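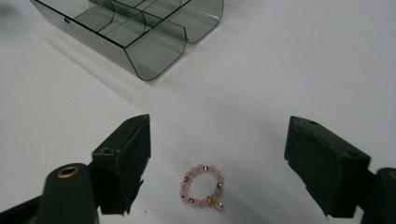

Hand-held gripper fingers: are the fancy ones worth it for small stuff?

Posted by Ghazal Daneshvar, October 4, 2026
Tags: grippers, fingertips, hand-held, small parts

I'm comparing fingertips for a hand-held gripper with a camera on it, and I'd like some opinions from people who don't sell them. The task is small jewelry. Pick a beaded ring up off a white table, put it in a tinted see-through organizer tray, repeat. The ring is light and floppy, faceted pink beads with tiny gold ones between them, plus a gold charm and a pearl drop that hang off one side.

Right now I have blocky padded fingers with flat faces. They do fine on mugs, tape rolls and pens. On the ring they are hit or miss. If I come down square over it I either close on beads and the whole thing folds up, or I catch the charm and the ring comes up dangling, and then it snags on the divider going into the tray.

Prantl sells a thin curved fingertip set that claims to be "jewelry grade," whatever that means. Surnberg has a soft finned one. Neither page shows anything smaller than a strawberry being picked up. I also read the Trikatbridge comparison everybody links to, and they ran 132 picks on one object, which was a die. A die is not a bracelet or a ring. It has flat sides and it doesn't fold.

So before I spend the money: has anyone run thin tips against plain padded blocks on something limp and beady? And does the see-through tray matter? I keep hearing that clear plastic on a white table is bad news for the camera, but I've heard a lot of things.

Clem Hollis
Accepted by poster

I did more or less this at Perkton in July, with beaded loops and thin chain, so I can give you numbers, for what they're worth. 143 picks with flat padded blocks and the same again with thin tips, same person holding the gripper, same table. I counted a pick as good only if the loop left the table and reached the tray without being set down again.

The thin tips won on first grab, and by less than I expected. Where they lost was on the way over. A narrow tip touches one or two beads, and the loop swings and turns around that spot. The blocks grabbed worse but held better, and when the loop folded up between them it often went into the compartment with no trouble at all. If a folded ring in the tray counts as a success for you, the blocks are fine. If it has to lie flat, neither kind will do it for you on its own.

Things that made more difference than the tips:

Where you grab. Stay on the side of the loop away from the charm. Put one finger inside the hole and one outside, and pinch the strand. With thick blocks this only works if the hole is wide enough for the tip, so measure it before you buy anything. On a ring that may rule your blocks out and settle the question.

Pad condition. Look along the lower edges of your pads. Mine got ragged there and small beads would catch in the rough part and not let go over the tray. I had been blaming the shape of the finger for that. New pads fixed most of it.

How hard you squeeze. Faceted beads slide sideways out of a hard flat pinch. Close until the pads just give and stop.

I would not pay for "jewelry grade." I'd trim one pair of cheap tips narrow, try them for an afternoon and decide from that. I haven't used the Surnberg fins, so no comment on those.

On the tray: I swapped clear for solid gray halfway through and the person holding the gripper did no better or worse. We could see where the dividers were either way. What a trained arm would make of it later is another matter, and my test doesn't say anything about that. I'd record some with both trays and keep them in separate folders so you can check.

gearbox_dan

Just get the thin ones. We have 3,000 picks on ours and never had a problem. Flat blocks are for boxes.

Ghazal Daneshvar

Thanks Clem. I measured, and the tip of the block is too wide to go in the hole with any room to spare, so one in and one out is off the table unless I cut something down. I'll trim a spare pair before ordering. Fresh pads first, though, or I won't know which change did what.

Dan, 3,000 picks of what? And was anybody writing down the drops? I'm not trying to be rude — "never had a problem" is what the Prantl page says too.

gearbox_dan

Mostly screws and some washers. No we didn't log drops.

Clem Hollis

Washers are stiff, so I'd leave those out of it. Ghazal, if you do run the trimmed pair, please mix the order. I did all my blocks first and all my thin tips second, and the person holding the gripper had simply gotten better by then. I suspect part of my first-grab difference is practice.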